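Tabletop Storage and Sorting – Frequently Asked Questions

What size of worktop do the Murus panels fit?
The standard back panel is 600 mm wide. Panels join edge to edge along any straight worktop, and a side panel can be added at either end to form a corner.

Do the panels need to be fixed to the wall?
No. They stand on the worktop and are held by the clips supplied. Check the clips after moving the table.

How should I clean a matt white surface?
Use a damp cloth and a little washing-up liquid. Scouring pads leave shiny patches that cannot be removed. Ink marks should be treated the same day.

What is the best way to sort a mixed worktop?
Divide everything into items that stand, items that lie flat and items that have no fixed place. Bottles and cartons stand at the back or along one side. Plates lie flat. Puzzles, chargers and similar oddments go into an open bin.

Which bin should I choose?
For general use, an open-topped bin with cut-out handles. A lid slows down daily use and tends to become a shelf. Leave 60 mm clear on each side so that the handles can be reached.

Can medicines go in the open bin?
They should not. Keep medicines in their original cartons, in a closed cupboard out of the reach of children.

Should bottles be stored upright?
Yes, with the cap fully tightened and the label facing forward. Bottles over 500 ml are better kept at floor level.

What is on this worktop?
A plate at the back left with a Rubik's cube against its front rim, a slim white bottle with a grey cap, a small black box in the middle and a cream bin behind it are a fair starting point. The cube goes in the bin – the plate goes back to the kitchen.
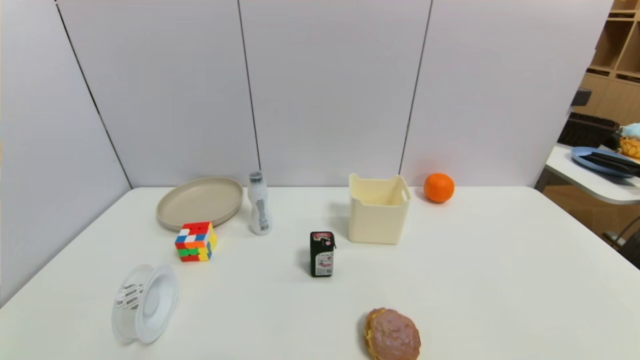
Can I order replacement clips?
Yes. Clips are sold in packs from the Fluvanville store. Orders received before noon on Friday are sent the same day. For trade quantities, contact Hae-won Pyo at the parts desk.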